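A célula que não perdoa um parafuso frouxo

Manutenção de um posto de dois braços, com canecas, tigelas e muita paciência

Lekelcombe, 28 de agosto de 2021. Chego cedo. Café ruim, chão de concreto, barulho de ventilador. Hanane Zerouali já está agachada ao lado da base direita com uma chave allen na boca e não pode dar bom-dia.

A célula se chama Ouali. Dois braços pretos presos a uma moldura de alumínio, tampo de madeira no meio, garras nas pontas. Faz uma coisa só: pega louça e põe em outro lugar. Parece pouco. Para pegar uma caneca pela borda sem derrubar a vizinha, tudo tem que estar onde o programa acha que está, e quase nunca está. Por isso a revisão a cada 800 ciclos, sem choro.

A ordem é sempre igual. Primeiro a moldura: canto por canto, torque nos parafusos, nada de confiar no olho. Depois as bases. Depois os cabos, que são a parte chata. Um cabo curto demais puxa o punho no fim do curso; comprido demais, deita na mesa e entra na frente. Hanane prefere sobrar. Solta a abraçadeira, estica o braço até o meio da mesa, olha a volta que o cabo faz, prende de novo. Repete. Repete mais uma vez.

Só então entram as canecas, e o braço direito vai parar em cima de uma branca.

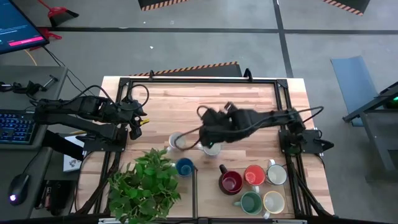 Cabo solto em cima da mesa eu não deixava nem para teste, escreveu Rundetti quando publicamos uma prévia desta matéria no site, porque na primeira volta do punho ele enrosca numa asa e lá se vai a tarde. Hanane leu, deu de ombros. Concorda pela metade. Prender tudo antes de conhecer o curso inteiro é trabalho feito duas vezes, diz ela, e cabo preso no lugar errado quebra por dentro, aí você só descobre em novembro.

Segue o serviço. Zero das juntas: braço na posição de repouso, leitura na tela, correção, outra leitura. O esquerdo fica recolhido enquanto o direito trabalha, depois trocam. O erro que ela aceita na ponta da garra é de 3 milímetros. Acima disso volta tudo para o começo, inclusive a moldura, inclusive o mau humor.

Aí vêm as câmeras. Cada uma tem seu suporte e cada suporte tem sua mania. As de punho andam junto com a garra e sofrem mais: vibração, pancadinha, aperto mal dado. As fixas sofrem de outra coisa, que é gente mudando o que está por perto. Um palmo de estrutura na frente da lente e metade do campo some. Louça brilhante em madeira brilhante também não ajuda ninguem. O reflexo comprido embaixo de uma tigela pode entrar na conta como se fosse tigela, e a garra desce no lugar errado com toda a convicção do mundo.

Hanane confere uma imagem de cada vez, sem pressa, eu com pressa. Anota à mão. Caderno de capa mole, letra horrível.

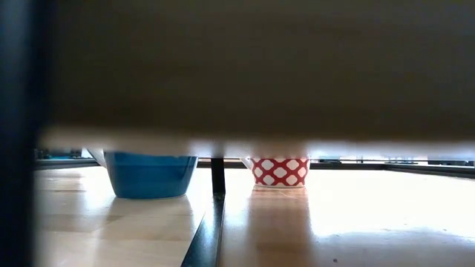 A tigela azul e a de padrão vermelho e branco, com o reflexo da luz na madeira.

O que se faz com um campo tapado? Depende. Dá para mudar o suporte e recalibrar, e isso come o resto da manhã. Dá para conviver, se as outras câmeras cobrem o buraco. O manual interno, que eles chamam de Teltard por motivos que não consegui arrancar de ninguém, manda recalibrar sempre. Hanane recalibra.

Último item, as garras. Dedo por dedo. Passa o polegar na ponta, procura rebarba, procura folga no pino. Fecha devagar, vê se as pontas chegam juntas. Os dedos são peça de desgaste, tem troca prevista aos 2000 fechamentos, mas ela troca antes se a borda começa a comer. Dois parafusos, um pano com álcool, dedo novo, mais um teste de fechamento. Depois aproximar de uma caneca no meio das outras, que é onde dói: asa para cá, asa para lá, e pouco espaço para descer.

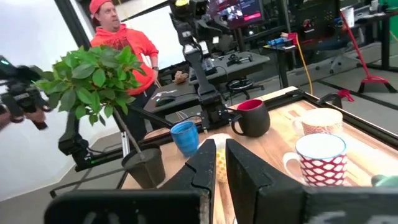
Trocar dedo antes do prazo é jogar peça fora, reclamou um leitor, que pediu para a gente perguntar quanto custa cada um. Perguntamos. Hanane não disse o preço, disse que caneca lascada suja a mesa inteira e que parar a célula para varrer caco sai mais caro que qualquer dedo. O leitor respondeu que então compre caneca de plástico.

Ela riu disso. Não vai comprar. Plástico é leve demais, escorrega, ensina errado.

A revisão levou 8 horas, contando o almoço em pé. No fim, ela fecha o caderno, aperta mais uma vez o parafuso da base direita e vai buscar o casaco. A próxima já está marcada na primeira pagina, a lápis.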